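Drenmont parish reopens hall and memorial garden after storm repairs

DRENMONT, Thu 10 December: St Brendan's Catholic parish has reopened its hall and the memorial garden beside it, and the parish food pantry will return to its old home in the hall kitchen next week.

The hall was closed in September when a windstorm lifted part of the roof and let water into the kitchen and the main meeting room. The church building was not damaged, and weekend Masses went ahead as usual.

Fr. Gebremedhin Lencho, the parish priest, blessed the hall this morning before a short service of thanks. Members of the neighbouring Anglican and Uniting congregations also attended.

“We are grateful to be back under our own roof,” Fr. Lencho said. “Our neighbours at the Uniting Church lent us their rooms for three months and did not ask for a cent. I want people in Drenmont to know that.”

Repairs were carried out by Gombridge Builders, who replaced the roof sheeting over the eastern half of the hall, the kitchen ceiling and the floor coverings in both rooms. The parish's insurance paid for most of the work. Parishioners and local businesses gave money towards the remaining cost, including new cupboards and a larger cool room for the pantry.

The pantry served 2,927 meals and food parcels from its temporary rooms while the hall was closed. It is run by the parish but is open to anyone in the district, whatever their faith.

Pantry coordinator Dolores Greenberg said the larger cool room would let the parish accept fresh food it had been turning away.

“We had a grower at Rosenthal offering us milk and greens every week and nowhere to keep them,” she said. “We'll be able to say yes from now on. Families have been asking for fresh food more than anything else.”

The hall seats 75 people. Community groups that held regular bookings before the storm have been offered their former times. The Tuesday English class has already confirmed that it will return, and the grief support group will meet in the smaller room once the new chairs are delivered.

The memorial garden, which was closed for safety during the roof work, is again open during daylight hours. Fourteen names were read out at the service in memory of parishioners who died over the past year. Dušan Vidmar, who chairs the parish pastoral council, read the names and lit a candle for each.

Families who wish to add a plaque to the garden wall should speak to the parish office. There is no set fee.

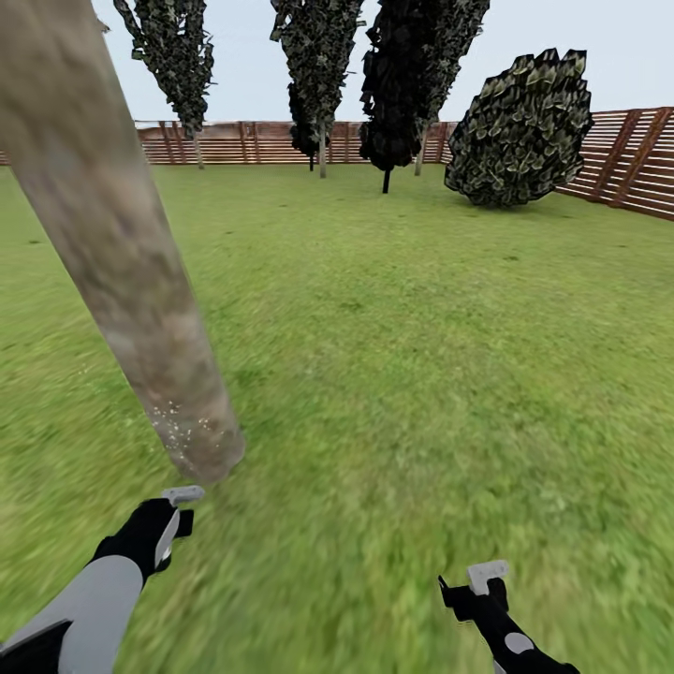

Do people need to be registered with the parish to use the food pantry?

Anyone living in the district can use the pantry, and they will not be asked for proof of income or about their religion.

The pantry will open on weekday mornings from 9 am until noon, closing on public holidays. Donations of tinned food, rice, cooking oil and nappies can be left at the hall during those hours.

Christmas Eve Mass will be held in the church at 6 pm, followed by supper in the hall. All are welcome.

Media enquiries: Jalen Bellamy, parish office, St Brendan's, Drenmont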